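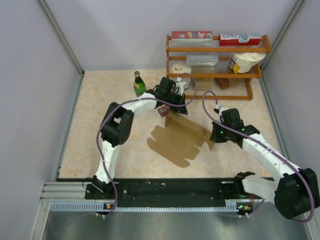 Rizwan Janjua
Packing bench lead and keeper of the tape guns

Sharing a bench with two arms: tips from the packing end

I have packed boxes for a living for long enough to have opinions about tape. Since November a good part of the folding at Carkeo has been handled by a pair of robot arms, and I have had to acquire opinions about those too. What follows is what I'd tell anyone whose boss has just come back from a trade show looking pleased.

Most of it applies to a kitchen table or a garage bench if you pack orders at home. You can skip the parts about the arms and still get your money's worth, given what you paid.

Fold one slowly before you teach it

A person folds a carton without thinking, and for that reason is a terrible teacher. When we set up the first folding job I was asked to write down the steps, and I wrote seven. Then I did it again slowly and found I'd left out the bit where I pin the long side with my forearm while both hands are busy elsewhere. An arm doesn't have a spare forearm. Do the job at half speed, say each move out loud, and have somebody else write. You'll feel silly until lunch.

Crease first, fold second

Cardboard has a memory, and it remembers being flat. Run every score line back and forth once before you try to stand anything up. A bone folder is nice, the back of a butter knife is fine, and a thumbnail will do for the first dozen, after which you will want the butter knife. Begin with the long flaps. If the short ones go up first they get in the way, and you end up ironing the same corner twice.

Keep cartons somewhere dry and lay them flat. A stack leaned against a wall takes on a curve, and a curved blank will spring open at the exact moment you reach for the tape. I used to correct for that without noticing. The arms take a curved blank much more personally.

Give everything on the bench an address

The shelf rack stays at the back and to the right. Long cartons go on the top tier, bags and clear containers in the middle, small packages down low. I used to call this fussy when Queiroz, our day supervisor, said it. Now I say it myself, in her voice, to new people.

The trick at home is painter's tape. Mark the corner where each thing stands and write its name on the tape. When you come back on Thursday with a coffee in one hand, you'll put the scissors where they belong without a meeting about it.

Leave the middle clear for the box and let it have more room than you think. An opened carton is a good deal wider than the one you had in mind when you bought the table.

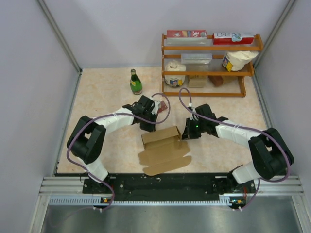
Look after your cables

Any cable that moves needs slack at the bend and a tie on the straight. Ours run along the forearms and swing wide around the elbows, and the purple makes them easy to follow by eye. Do the same with the cord on a heat gun or a label printer. Tie it too tight and it wears through at the joint. Leave it too long and it will sweep your tea off the bench, a lesson I paid for with a mug from Zitberg, the seaside town, not the tape supplier.

Count the folding, then count the rest

We kept a tally for a week, mainly to settle an argument. I folded 318 cartons by hand on my best day before the change. The arms managed 264 on theirs, and I was unbearable until closing. Then Queiroz pointed out that on the same day I'd also cleared the returns shelf, checked every label and gone home with wrists that worked. I've been a bit quieter since.

If you're bringing in a machine of any kind, even a secondhand tape dispenser with a motor, write down what you did with the hours around it. Ours went to checking, restocking and fixing orders that used to wait until somebody complained. There is more standing and less repeating. I miss the rhythm some mornings, I'll admit, and the radio sounds louder than it did.

Ask who gets the good jobs

Before anything is switched on, ask what the folders will be doing afterward, and get it in writing with names beside it. We had five people on folding. All five trained on loading and on clearing jams, and we swap at the morning break so that one unlucky soul doesn't spend the whole shift feeding blanks. The swap sheet hangs by the time clock. Initial it in pen.

Keep your hand in

Every one of us still folds a short stack by hand each week, partly for the day the power goes out and partly for the odd sizes. The deep cartons for the Rernanent orders are still a hand job, and they fight back. Wear the thin gloves for those, and tape the bottom seam twice.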